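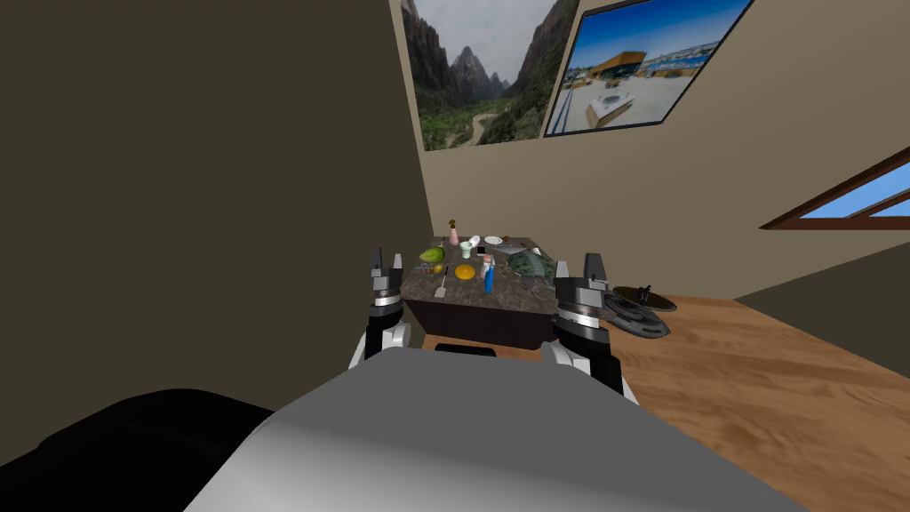 Why do mountains get smaller?
Weather, water, ice and gravity break rock into pieces and carry the pieces downhill. A mountain starts losing material as soon as it begins to rise, and once the ground beneath it stops being pushed up, the losses win.

Chapter 4
Wearing Down the Land

Pick up a handful of gravel from a stream and you are holding bits of a hill. They may have come from the slope just above you or from a crag three valleys away, and every one of them has a history that can be worked out, at least in part, from its shape and colour and from what it is made of. Geographers love this sort of puzzle, and by the end of the chapter we hope you will too!

In Chapter 3 we looked at how land is built up: plates pushing together, lava spilling out, sea floors lifted into the air. Now we turn to the other half of the story. The forces here are mostly quiet ones. Rain falls, puddles freeze, roots grow, a stone rolls a little way down a bank. None of it looks like much on a wet afternoon, but give it enough time and it can flatten a mountain range.

What you will need from earlier chapters
The difference between igneous, sedimentary and metamorphic rock (Chapter 2)
How to read contour lines (Chapter 1)
The meaning of uplift (Chapter 3)

Words to know
Weathering: the breaking down of rock where it stands.
Erosion: the wearing away and removal of rock or soil by water, ice or wind.
Transport: the carrying of loose material from one place to another.
Deposition: the dropping of that material when whatever was carrying it loses energy.
Scree: a slope of loose, broken rock, usually at the foot of a cliff.

People mix up the first two all the time, newspapers included. The test is movement. If the rock has crumbled but the crumbs are still lying where they fell apart, that is weathering. Once a river picks them up and takes them off, erosion has begun.

4.1 A walk up Ruddock Hill

Our main case study is Ruddock Hill, which stands at the head of the Inon valley and reaches 2,816 feet. It is a good hill to learn on. The top is granite, the lower slopes are softer shale, and you can see the change from one to the other simply by looking at where the ground suddenly becomes less steep.

Start at the bridge in the village of Estex. The river here is wide and slow, with a muddy bed, and the stones you find along its edge are small and rounded. Walk upstream and things change quickly. By the time you have climbed 340 feet above the bridge the stones are the size of loaves, their corners only slightly worn, and the water is noisy enough that you have to raise your voice.

Keep going past the last wall and you come out onto open ground, where low shrubs grow between patches of bare rock and the path turns to coarse pale sand. Rub some of that sand between your fingers. It is rough and gritty, and some of the grains catch the light. Those are quartz, one of the minerals in granite, and they are there because quartz is tough. The feldspar that once sat beside them has slowly turned to clay and been washed down to Estex, where it makes up a good deal of the mud under the bridge.

Isn't that a lovely thing to be able to say about mud?

At the very top the granite is split by deep cracks, some running across and some straight down, so that the summit looks as if somebody had stacked it out of blocks. Water gets into the cracks and widens them. Below the north face lies a long apron of scree, and on cold mornings walkers sometimes hear a stone let go and rattle down it.
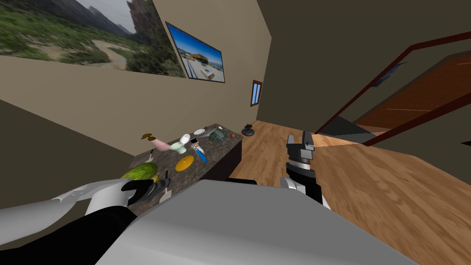

4.2 Three ways to break a rock

Physical weathering
The rock is broken into smaller pieces, but what it is made of stays the same. Freeze-thaw is the kind you are most likely to meet in Britain. Water takes up more room as ice than it does as liquid, so when it freezes in a crack it pushes on both sides. One night does very little. Hundreds of nights, with a thaw in between each one to let more water in, can split a boulder right through.

Chemical weathering
Here the minerals themselves are changed. Rainwater picks up carbon dioxide from the air and the soil and becomes a weak acid, and limestone dissolves in it (very slowly, so there is no need to worry about your local church). Granite holds out better, though as we saw on Ruddock its feldspar gives way in the end. Warmth speeds most of these reactions up, which helps explain why rock in the wet tropics can be rotten to a great depth.

Biological weathering
Living things join in as well. Tree roots push into joints and prise them open, lichens give off acids that eat at the surface, and burrowing animals bring fresh material up to where the rain can reach it. Look for a garden wall with ivy in it and you will probably find an example within a few minutes of your front door.

These three nearly always work together. A crack opened by frost lets in rain, the rain softens the sides, and a seed lands in the crumbs and puts down a root.

4.3 The quarry at Galtano

How fast does all this happen? That is hard to answer on a natural hillside, where we seldom know when a surface was first laid bare. Old quarries are a great help, as the date of the last cutting is often written down.

At Galtano, on the far side of the Inon valley, one face was left alone 80 years ago and has been open to the weather ever since. The drill marks are still easy to see on the granite. On the shale beside it they have gone completely, and a bank of flakes has built up at the bottom, thick enough for grass to grow on. The two rocks had the same rain and the same frosts, and they look as though they belong to different centuries.

Work through the Galtano map on the next page before you go on to 4.4. The contours are drawn for the quarry as it is now, so the bank of flakes is included.

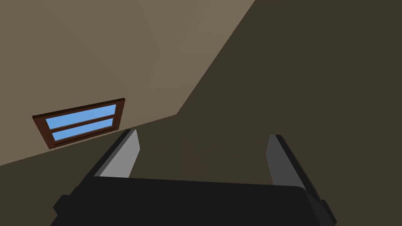
Can soil form on bare rock?
Soil can form there, but it takes a very long time. Weathering has to supply loose grains first, then lichens and mosses add dead plant matter, and a layer as thin as your finger may need 500 years or more to build up.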